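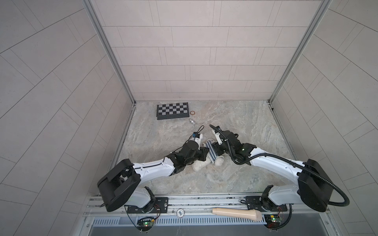
Surnora folding chess set: board, hinge and pieces

Reviewed by Gavin Matheson
Tuesday, July 19, 2022

The Surnora is a folding set of the usual type. Two halves close over the pieces and the outside of the closed case doubles as packaging. It is sold in one size and one color scheme, black and gray squares in a dark frame. I have used it for five weeks, mostly on a desk and twice on trains.

Playing surface

The squares alternate black and gray where most boards at this price use brown and cream. Contrast between the two is adequate in daylight. Under a single warm lamp the gray darkens more than I expected, and the black pieces become hard to separate from the black squares at the far side of the board. Tuấn Đàm, rated close to 2000 and a fast player, misplaced a bishop by one file in our second evening game and asked for a better lamp. With an overhead light the problem went away.

The finish is matte. Glare is low at all normal viewing angles. Fingerprints show on the black squares and wipe off with a dry cloth. There are no printed coordinates, so players who are learning notation will need a different board or some patience.

Frame and fold

The frame is slightly raised above the squares. It stops a sliding pawn and also collects crumbs. A soft brush clears it.

I opened and closed the case 300 times to check the hinges. At the start the two halves met flush. At the end there was a small step across the center line, enough to catch a fingernail but too small to tip a piece. Both hinge pins were still seated. The latch had loosened noticeably and now opens if the case is dropped on its corner from table height. A rubber band fixes this for travel.

The underside has no feet. On a smooth surface such as polished stone or glass the board rotates when a piece is captured with any force, and it ends a game sitting at an angle to both players. Four adhesive felt dots cured it. The manufacturer should include them.

Pieces

The king is 54 mm tall with the other pieces in reasonable proportion. The knights are the weakest castings, with mold lines down the neck on all four. Each base holds a small magnet. Hold is sufficient for a train table and insufficient for a car on a rough road. The pawn magnets vary: two of mine could be lifted with almost no resistance and one pulled its neighbor over when moved past it.

The bases are felted. One pad came away in the first week and was glued back.

Storage

Closed, the set weighs 700 g with everything inside. The interior has a molded tray with a recess for every piece, and the recesses are labeled only by shape. The bishop and queen slots are close enough in size to confuse. If a queen is put in a bishop slot the case will not close fully, and forcing it puts load on the hinges. There is no provision for spare queens.

Compared with the Gernness

Nga Lâm lent me her Gernness roll-up set for comparison. It packs smaller, lies flatter once it has warmed up and costs less. Its pieces travel in a separate drawstring bag, which has to be kept track of, and it needs a table under it. The Surnora can be played on a lap. For a club bag I would take the Gernness. For a shelf at home or a weekend away, the Surnora is the more convenient of the two.

Faults noted

Latch wear after repeated opening.
No feet on the underside.
Uneven magnet strength in the pawns.
Tray slots for queen and bishop too similar.

Verdict

Acceptable at the sale price, overpriced at the list price. The surface is good and the fold is better than average. Buy felt dots at the same time, and check all the pawns while the return window is still open.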